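Course notes, Baking Science 2, unit on laminated and short doughs. Revised 2021-02-05 by Mirjana Vukčević. Replaces the January handout.

## Fat in short pastry

Shortness depends on how much flour is coated before water is added. Coated flour takes up water slowly, and less gluten forms. Overworking after the water goes in undoes most of the benefit.

Base formula used in the practical:

| Ingredient | Weight (g) |
|---|---|
| Soft flour | 600 |
| Butter, cold | 400 |
| Water, iced | 63 |
| Salt | 8 |

The ratio of fat to flour is high. Expect a fragile sheet that tears if rolled warm.

### Rubbing in

1. Cut the butter into small dice and return it to the fridge.
2. Mix flour and salt.
3. Rub in until no piece of butter is larger than a lentil.
4. Add all the water at once. Mix only until the dough holds when pressed.
5. Flatten, wrap and chill.

Hollel flour takes up more water than Brurnach. If you change flour, run a small trial batch first and record the result.

### Butter and lard compared

Butter contains water, part of which is released as steam in the oven. Lard contains almost none. For the same weight, lard gives a shorter crumb and a paler crust. Butter browns more readily through its milk solids. Blends are common; see the Dandthorpe recipe sheet for the half-and-half version.

### Faults

- **Shrinkage in the tin:** dough stretched when lining, or too little rest.
- **Greasy base:** butter melted before baking, or oven too cool.
- **Hard, tough crust:** too much water, or overmixing after it was added.
- **Blisters:** base not pricked, or air trapped under the sheet.

Hrvoje Mujić's group should repeat the shrinkage test with a longer rest. Write up weights before and after baking, and state the tin used.

Reading: Janevski, chapter on solid fats, up to the section on crystal forms.
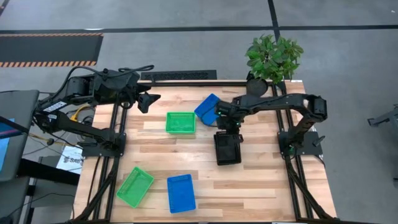
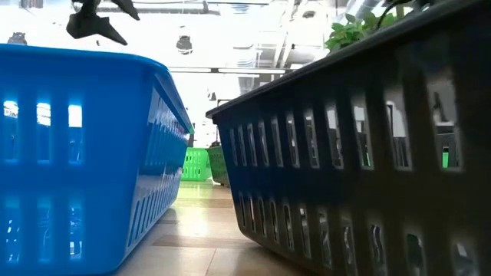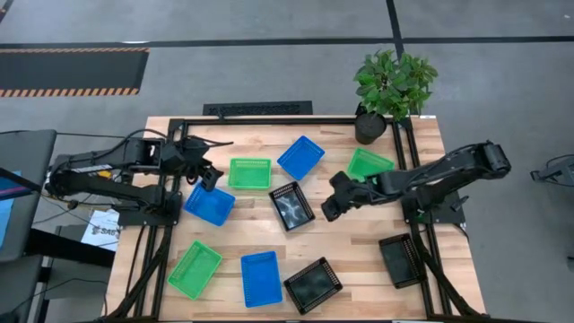
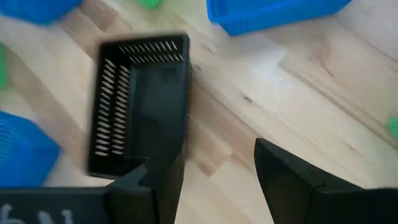

*Plastic baskets and containers.*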